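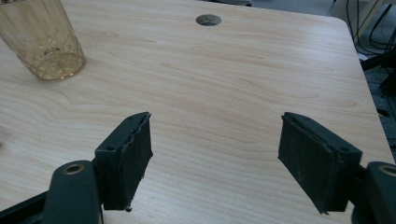
Figure 3. Drinking glass standing on the pale wood-grain top. The round cable hole lies between the glass and the rounded corner of the desk.

4. The desk as a place for washing things

4.1 Background to this part of the study

The earlier sections dealt with the storage of clothes and bedding in the Tredwood rooms. This section deals with a smaller group of belongings, those used for cleaning the teeth, and with the surface on which they are most often kept. In the rooms at Rollholm and Goltier the washbasin is shared between neighbouring residents and has no shelf that any one resident may call their own. The brush, the paste and whatever holds them must therefore be carried to the basin and back, and must have a resting place in the room between one use and the next. The furniture supplied does not provide one. The wardrobe has a single high shelf, the bedside unit is narrow, and the window sill slopes. The desk is the only level surface of any size.

The survey covered 43 rooms. Residents were asked where they kept their tooth-cleaning things, what they kept them in, and whether they had changed the arrangement since moving in. The answers were taken down in the residents' own words and sorted afterwards. Residents were not asked to tidy the room before the visit, and the desk was recorded as it was found.

4.2 The glass

The Tredwood inventory lists a drinking glass among the items supplied with each room. It was intended for drinking. In practice it is widely used to hold a toothbrush, and many residents said that they had bought a mug or a bottle for drinking so that the glass could be kept for this purpose. The change of use appears to happen early, often in the first week, and few residents remembered deciding on it.

Figure 3 shows a glass of the kind discussed here. It has an amber or golden tint, a faint raised pattern of crossed lines, and a thick, rounded base. Each of these features was mentioned by residents, though they were not valued equally. The tint was liked by some because it made water marks harder to notice, and disliked by others for the same reason. One resident at Goltier said that she could never tell whether it wanted washing. The raised pattern was praised for grip when the hands were wet. The thick base drew the least comment and is, in our view, the most important of the three. A toothbrush is long in relation to the vessel that holds it, and much of its weight is carried above the rim. A light beaker will tip when the brush is dropped in at an angle. Residents who had changed from the glass to a plastic beaker reported more upsets, and several had changed back.

The height of the vessel also matters. In a short mug the brush leans well out over the edge and its head hangs beyond the footprint of the mug, where it may be brushed by a sleeve or a sheet of paper. A taller glass keeps the handle closer to upright and takes up less room on the desk as a result.

4.3 Where the glass is put

The back part of the desk was the usual place. Residents who read or wrote at the desk kept the front clear for books and pushed everything else away from them, so that the glass shared the back with a lamp, a charger and the cables belonging to both. The cable hole affected the arrangement more than had been expected. It is cut through the top towards the back, in the area where small things tend to collect, and it has no cover. Residents spoke of pens, hair grips and the cap of the toothpaste going down it. The loss of a cap was the most common complaint, as the cap falls to the floor behind the desk and, once found, needs to be washed before it is used again.

Five residents had covered the hole with a coaster or a piece of card. Two had stood the glass over it on purpose, so that nothing else could fall through. This second practice is not recommended. The base of the glass is not much supported if it is set off centre, and water running down the outside reaches the raw edge of the board inside the hole, where the surface finish stops. At Rollholm the inspection of returned furniture found swelling at the cable hole in eight desks. It is not known how many of these had been used in the manner described.

The rounded corners of the desk top were well liked. Residents moving between bed and door in the dark pass close to the corner, and a sharp one would be felt. The corner was not used for standing the glass, even where the rest of the desk was crowded, and those who were asked about this said that they would expect to knock it off.

4.4 The brush and the tube

The two objects that go with the glass behave differently on the desk. The brush is nearly always stood in the glass with the head upwards, as in Figure 4. The reasons given were that the head should be in the air and that the bottom of the glass was not thought clean enough to put it in. Residents were aware that water runs down the handle and gathers at the foot of the brush. Some emptied the glass daily, others when they remembered. A small number laid a folded tissue in the bottom and replaced it each week.

The tube is harder to place. A new tube will stand on its cap if the cap is wide, but it becomes less steady as it is used, and a part-used tube is generally laid flat. Once laid flat it has no fixed position. It was found beside the glass, in front of the lamp, under papers and, in one room at Goltier, inside a shoe that had been put on the desk to dry. Residents who kept the tube in the glass with the brush reported that the brush was then difficult to take out with one hand and that the whole arrangement was more likely to fall.

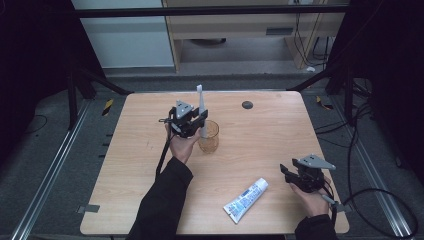

Figure 4. Toothbrush held upright with its lower end in the glass; the toothpaste tube lies flat near the front of the table.

The position of the tube in Figure 4 may be compared with the account above. It lies at an angle near the front, apart from the glass, in the area that a person seated at the table would want for a book or a plate. Residents described this as the place where the tube ends up if it is put down without thought on coming in from the basin. The brush has an obvious home and is returned to it, while the tube is let go of at the first free spot. Where the two are separated in this manner, the tube is the item more often forgotten on the next trip to the basin.

We asked residents to describe the order in which the things were put back. The common order was brush first, then tube. Those who reversed it, laying the tube against the back of the desk before standing the brush in the glass, reported fewer occasions on which the tube had to be looked for. The difference is of interest but rests on what people remembered of their own habits, and no weight should be placed on its size.

4.5 Marks on the surface

The desk top supplied to the Tredwood rooms is pale, with fine streaks of tan and light brown and the occasional darker knot. It hides dust and crumbs well. It also hides small amounts of dried toothpaste, which may be left for some time before they are noticed, usually when a sleeve or a sheet of paper sticks to them. Cleaning staff at Rollholm said that such marks come away with a damp cloth if they are recent and need to be softened first if they are old. They asked that residents be told not to scrape them with a ruler or a key, as scratches on a pale surface cannot be put right.

Rings left by the glass were reported less often than might be supposed. The surface resists standing water over a single day, and a ring that is wiped in the evening leaves no trace. Rings that had been left over a holiday period were more stubborn. Residents returning in October were found to have more of them than those who had stayed through the summer.

4.6 Trial of a tray

In response to the first round of answers, the Brandes workshop made a shallow tray to stand at the back of the desk. It has a round recess for the glass and a long, narrow recess beside it for the tube. The tray was offered to residents who had mentioned a lost cap or a misplaced tube, and it was left to them whether to keep using it after the trial.

The round recess was used by nearly all who took a tray. The long recess was used by fewer, and in several rooms had been filled with pens by the time of the second visit, with the tube lying on the desk as before. Residents explained that the recess was too narrow for a new tube, which is at its fattest when first opened, so that the habit of laying the tube elsewhere had formed before it would fit. The workshop has since widened the recess. The revised tray was issued on 2020-08-03 and the results for it are given in Section 6.

Comments on the tray also touched on its colour. The first batch was finished to match the desk and was thought to look neat, but residents found that paste and water marks were as hard to see on the tray as on the desk itself. A darker finish was requested by the cleaning staff at Rollholm and has been adopted there. At Goltier the matching finish was kept at the wish of the residents.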